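New handling rules for hand-held grippers agreed at Endura

Operators who record with hand-held grippers at Endura's training floor have a new set of house rules from May. Two pages, one side of A4 each. They replace the old sheet, which ran to 34 points and which, by most accounts, was signed and put in a drawer.

The new version has 16 rules. It was written by Vlasta Vaněk, who runs the recording floor, with help from the integrator Michalík and from the operators themselves. Wenda, which takes the recordings and uses them to train its arms for kitting and shelf work, asked for a common standard last winter after sending back too many sessions.

"We had good people doing the same job in different ways," Vaněk said. "One would wipe the lens every time, another once a shift. One opens the fingers before picking up the tool, another after. You can't see it on the day. You see it when the training goes wrong and then it's a week of looking for why."

What changes

The lens check comes first now. Before each session, with a dry cloth, no sprays. Markers are looked at in the same go: any that is scratched, lifting at a corner or has tape over it gets changed before work starts, not at lunch. Spare markers must come from the printed stock. No home printing, the size comes out wrong.

Each session opens with the fingers fully closed, then fully open, then closed. Held for a slow count at each end. Sessions without the open and close are to be thrown out by the operator on the spot and recorded again, and this doesn't count against them. That last bit was argued over. Under the old sheet a binned session came off the daily total, so people kept bad ones. Vaněk wanted it gone and it is gone.

Speed. Move as you would if somebody was handing you a full cup. Rushed picks were the most common reason for rejection at Wenda, followed by a hand coming into view and helping. If the free hand touches the object, stop and start again.

Breaks are now written in. Two operators had complained of sore wrists in the spring and the tool is heavier than it looks after an hour. The rules set a change of task every 40 minutes was the first proposal, but the final text leaves the lenght to the shift lead and says only that nobody may be refused a break when they ask. Some on the floor would have liked a number. It may come back at the next review.

People and privacy

Longer section, this one. The grippers film whatever is in front of them, so visitors must be told at the door that recording is going on and may ask for it to be paused. Phones, badges and screens with personal details are to be kept off the work tables. If something slips through the operator flags the session and it is held back until someone has looked at it. Flagged sessions stay on site.

Bags and coats go on the hooks when a table task is being recorded. Cables under the table or along the wall. Walkways kept free, because a person looking at a gripper is not looking at their feet.

Not everyone is convinced. Flamik, a smaller outfit that records for warehouse customers, has read the draft and will not take it up as it stands. Its view is that tidy rooms make for tidy recordings, and that a robot trained on them falls over the first time it meets a real stockroom. Vaněk says the point is fair but that the rules are about the tool and the person holding it. Clutter on the table is allowed, if the task sheet asks for it.

There is no outside body behind any of this and no certificate to hang up. Endura says other sites are welcome to copy the sheet and change it as they like, provided they take the name off. Michalík will put the marker and lens checks into it's own handover papers for new kit.

New starters get the rules on the first morning and do a short practice run with a shift lead beside them. Existing staff have till the end of the month to sign. The first review is set for autumn, and suggestions can be left with Vaněk or in the folder by the kettle.

Related items
Michalík opens second workshop for gripper repairs
Wrist strain: what shift leads should look out for
Flamik looks for night staff
Letters: do we need a rule for everything?
Wenda to share list of rejected session types

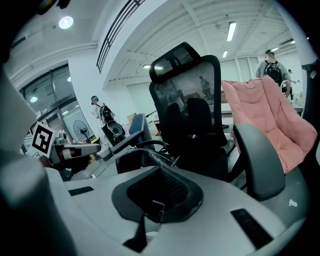 Hand-held grippers in use indoors.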